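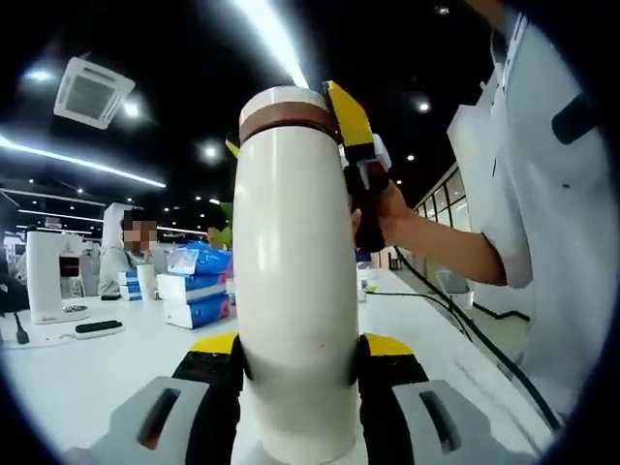

Cutting a Short Film Down for Festival Submission

Updated December 8, 2025

Many short film programs set a limit on running time, and a cut that runs over is usually rejected before anyone watches it. The steps below take a finished edit of 930 seconds down to 700 seconds. The worked case is Ratemel, a science fiction short directed by Zdenka Leka, but the method applies to any genre.

Before you start

Duplicate the project and lock the original. Export a reference copy with timecode burned into the lower left corner. Print the script as shot, including lines changed on set.

Step 1. Log every scene

Make a table with one row per scene. Record the start time, the length in seconds, and one sentence stating what the viewer learns. If the sentence is hard to write, mark the row. Do not log music or effects at this stage.

Step 2. Find repeated information

Read down the last column. Where two rows give the viewer the same fact, keep the later one first and test the film without the earlier one. In Ratemel the failing air supply was explained in the dock scene and again on the stairs. Removing the dock version saved 42 seconds.

Step 3. Trim entrances and exits

Start each scene on the first line that matters and leave on the last. Doors, walks and greetings can usually go. Leave two frames of movement at the head of each shot so the cut does not land on a still face. Science fiction shorts tend to carry long establishing shots of the ship or city - hold the first one at full length and cut the rest by half.

Step 4. Check effects shots

List the effects shots that the new cut shortens. If a shot is already rendered, trim it from the tail, where the motion has normally settled. If it is not rendered, send the new frame count to the effects artist with 6 frames of handle on each end.

Step 5. Repair the sound

Lay room tone under every new join. Themba Msimang, who mixed the film, asked for dialogue, effects and music on separate tracks, with no crossfades over 5 frames. Move music edits to the nearest phrase, even if the picture edit falls elsewhere.

Step 6. Watch it cold

Wait two days. Play the cut once without stopping and write down only the points where you lost the thread. Restore material at those points, shortest option first.

Running time includes credits in most rules. Ratemel's end crawl was replaced with four static cards, 24 seconds in total.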